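Kurian Help Desk
Ticket: Product page photos come out gray after upload
Status: Open (reopened by customer)
Product: Stidden storefront, image uploader
Reported by: Yamuna Nambiar, Flollau Kitchen Goods

Yamuna Nambiar, 9:12 am
Every photo I upload to our shop pages loses its white. On my computer the background is white. On the page it is the color of old dishwater. Started after the January update, whatever your release notes say about "no changes to media."

Support, 9:40 am
Thanks for writing in. Please clear your browser cache and try again.

Yamuna Nambiar, 9:58 am
Cleared. Same gray. I also tried a second browser and my phone, before you ask. I don't see how my cache could change a file sitting on your server.

Support, 10:25 am
Understood. Could you check that the files are under 500 KB? Larger files get compressed, and this can affect color.

Yamuna Nambiar, 11:03 am
I made a copy well under 500 KB and uploaded it. Still gray. Then I downloaded the copy back from the page and opened it next to my original. The color profile is gone. I'm not an engineer, but that looks like your uploader throwing it away.

Support, 11:30 am
We have passed this to the media team. As a workaround, you can convert images to sRGB before uploading.

Yamuna Nambiar, 1:15 pm
Tried it on 12 images. 9 look right. The other three are still off, so I doubt the profile is the whole story. Also, I have 30 more listings to put up and I'm not converting each one by hand because of your update. Our old host, Drarkico, had plenty of faults but it left my pictures alone.

Support, 2:05 pm
The media team could not reproduce the problem with their test images. Marking as resolved.

Yamuna Nambiar, 2:11 pm
Reopening. Your test images are not my images. Please use the attached original, as is, and compare it with what your page shows. Look at the white in the walls and the plates. If somebody tells me it's my monitor, I'd like to know which monitor they used.

Attachments (1) 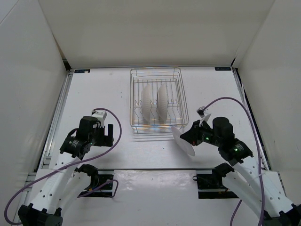
Dish rack with two plates, original before upload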